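Jestlow two-arm kit, project report, 29/12/2023

Goal: decide if the Jestlow kit is worth it for next year's lab class. Ran it since August. Compared with the Citard kit on paper only, no budget to buy both.
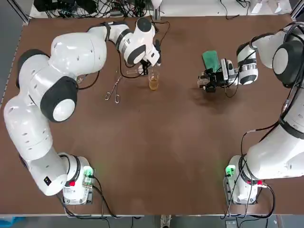
Setup took 2 days, mostly cables. Manual skips the gripper wiring completly. Once running, teaching moves by hand is easy, good for beginners. Table tasks were cup, tongs, sponge. The clear glass cup with the amber liquid is the hard one, gripper has to come in right beside it and go slow. Sponge much more forgiving. Red button on each base is easy to reach, liked that.

Logged 1,278 moves total. Software froze 3 times, restart needed each time. Support answered in nearly 2 weeks, too slow for a class.

Verdict: buy, but get teh longer cables.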